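Simulated arm: small parts fall at the side of the bin, not in it

**Feyisa**

I am building a sorting bench at home, and before I spend money on the real arm I made the bench in a simulator. The arm must take small parts from the table and put each one in its compartment of the blue tray. Both views are from the same setup, one from the room and one from the wrist camera.

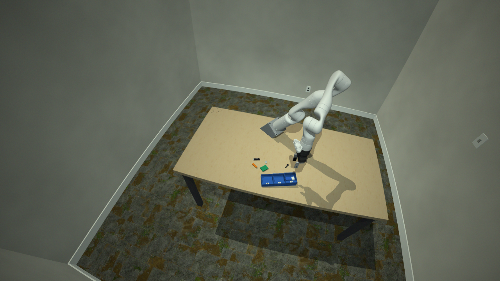
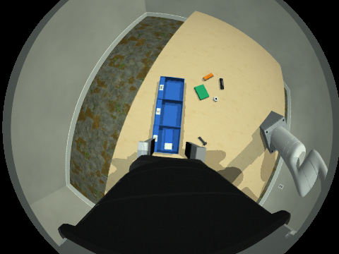

*The bench in the simulator: room view first, wrist view second. The white block is in the compartment at one end of the tray.*

The block is no problem. With the nut and the small dark part I have much trouble. In 6 runs the nut went over the wall of the tray 2 times. The green one I did not try yet. I release at 165 mm above the table, because I was afraid to touch the walls with the fingers. My physics step is 2 ms.

Is it the height, or is the step too big? And should I turn the wrist so that the fingers open along the tray or across it? I would like to have it correct before Saturday, when I can use the big table at the Candurton workshop.

**Omo**

165 mm is very high for a nut. I would go down until the fingertips are a little above the rim, open slowly, wait a moment, then go up. In the simulator a small part can also get a push when the finger pads let go, and from a high place this push has time to carry it away.

About the wrist: in your second picture the fingers are on both sides of the tray end. When you go lower like this, check how far they open. If you open them wide inside a compartment, they will hit the walls. I limit the opening to the width of the part plus a few millimetres, and then the direction is less important.

I would leave the step at 2 ms for now. Change one thing, then run it again. If the nut still jumps with a low release, try 1 ms.

Please also put the true weight on each part. I once forgot this and all my screws had the same weight as a brick.

**Orberg**

Just make the tray deeper. Mine is printed with high walls and I have no such problem.

**Feyisa**

Thank you both. I cannot make it deeper, the real tray is already bought. I lowered the release to just over the rim and made the opening smaller, and the nut now stays in. The small dark part still turns when I grip it, so I will look at the friction of the pads next.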